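Mirzaei Auto Sales opens its second lot, in Skanen

August 7, 2023

SKANEN – If you have driven out past the old feed store on the Bumia road lately, you will have noticed that the long gravel field across from the car wash isn't a gravel field anymore. It has been paved and striped, with a low white office at the back, and as of this morning it belongs to Mirzaei Auto Sales, the used car dealer that folks in Dridier have been buying their first pickups and their last minivans from for 18 years.

The new lot opened at nine with coffee and a tray of sweet rolls that did not last very long, and by midmorning people were wandering between the rows with their hands in their pockets, doing what people do on a car lot, which is bending down to look at tires and saying "hm."

General manager Gopinath Joseph had been there since well before sunup and looked it, though he was cheerful enough. He said the company had wanted to be in Skanen for a long time and had come close twice, once with the property behind the post office and once with a corner lot that turned out to have a drainage problem bad enough to float a hatchback.

"We've had customers from Skanen driving over to Dridier all these years, and some of them were driving over in cars that really shouldn't have been making the trip," Joseph said. "So we figured it was our turn to do the driving."

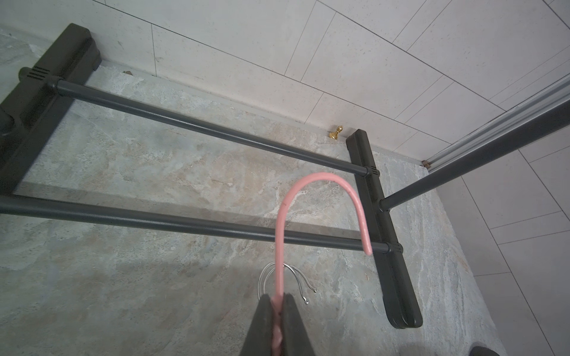 The Skanen lot will carry mostly sedans and small SUVs to begin with, along with a row of work trucks along the north fence. Joseph said the first batch came in over the weekend and that he expects the mix to change once he learns what people in town are after. In Dridier it is trucks, trucks and more trucks, he said, but Skanen has a lot of commuters and a lot of families with a teenager about to get a license, and those are different shoppers altogether.

Every vehicle has its inspection sheet taped inside the driver's window, and that includes the bad news. On one tidy gray sedan near the entrance, the sheet noted a rear speaker that crackles and a cup holder that will not close. The sheets were the idea of Anitha Bhat, who runs the service side at both locations and has been known to hold a car back from sale over a noise that only she can hear. She has three bays in Skanen, with a fourth planned, and two mechanics who came over from the Dridier shop.

Bhat said the bays will take in any make of car, bought from Mirzaei or not, and that through the end of the month anyone can bring in a used car they are thinking of buying from a private seller and have it looked over for $10. She would like people to call ahead, if they can stand to, and to bring the seller's paperwork along with them. A typical check takes less than an hour, a little longer if there is rust, and you are welcome to sit in the office and wait. There is a television, and Bhat says the chairs are better than the ones in Dridier. 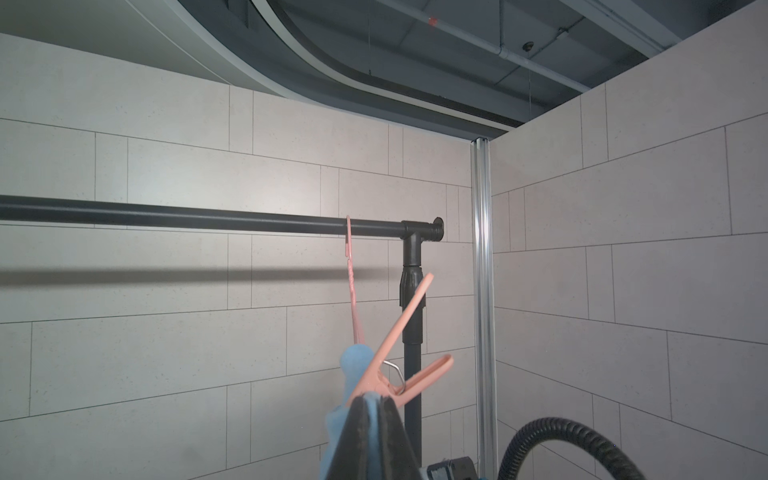 Orest Stelmakh said he had been skeptical about another dealer coming to town and had mostly walked over for the coffee, but that he ended up staying the better part of an hour talking about his transmission. He liked being able to read what was wrong with a car before anyone came out to shake his hand, he said, and he wished somebody had done the same for him when he bought his wagon. He did think the prices on the trucks were a bit high, and he told Joseph so, and the two of them went off down the fence line to discuss it.

Getting the lot ready was no small matter. The town planning board signed off in June, after a couple of lively meetings about the lights. Neighbors on the east side worried that the poles would shine straight into their bedrooms, and the company agreed to shorter poles and to switch off all but the office lights at closing time. A hedge is going in along that side too, although Joseph admitted it will be a few years before it hides anything taller than a beagle.

Traffic was the other sore spot. There is now a turn lane on the Bumia road, short but useful, and test drives are being sent out the back way, toward the grain elevator, so that they don't pile up at the school crossing. Anyone taking a car out for a spin will be handed a little map. It is a pleasant loop with one good hill, and it takes you over the railroad tracks, where Bhat says you will learn more about a car's suspension than she could tell you in an afternoon. 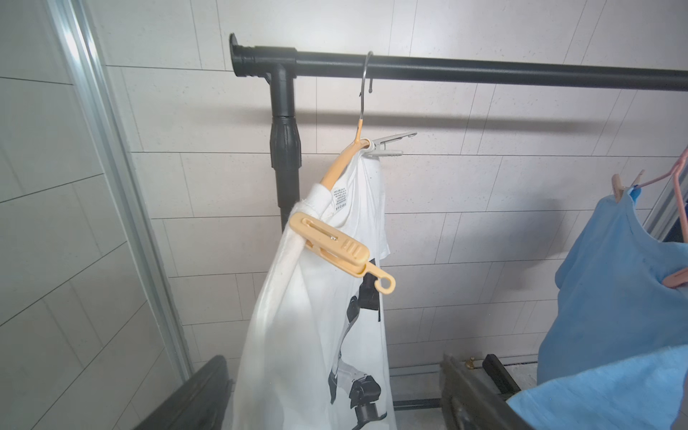

A white T-shirt on a hanger, with a light gray clip near the top.

Lindalva Fontes is handling sales in Skanen and moved over from the Dridier lot to do it. She grew up in town and seemed to know about half the people who came through the gate, and several of them wanted to talk about her mother's garden before they got anywhere near a car. She said she will take trade-ins in just about any condition, as long as they arrive under their own power or on a truck somebody else has paid for, and that appraisals are free and good for a week.

For buyers who are short on cash, Fontes said, the lot is setting aside some 700 square feet of the office for a quiet room where people can go over loan papers without being hurried. She encourages shoppers to bring a quote from their own bank or credit union and compare. There is also $100 off for first-time buyers who have finished a driver education course, on any car on the lot, for as long as the offer is posted in the window. 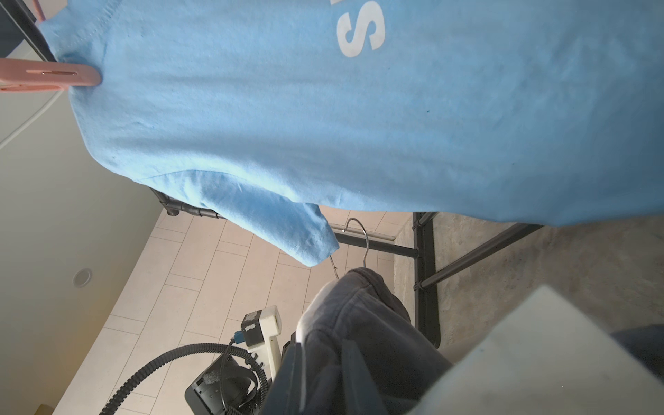
Light blue T-shirt with white lettering, on a pink hanger.

The Dridier lot keeps its usual hours and staff, with Jagadeesh Devadiga taking over the sales desk there. The Skanen lot is open from nine to six every day but Sunday, and the service bays open an hour earlier. Parking for visitors is on the left as you come in, next to the air pump, which is free to use whether or not you are shopping.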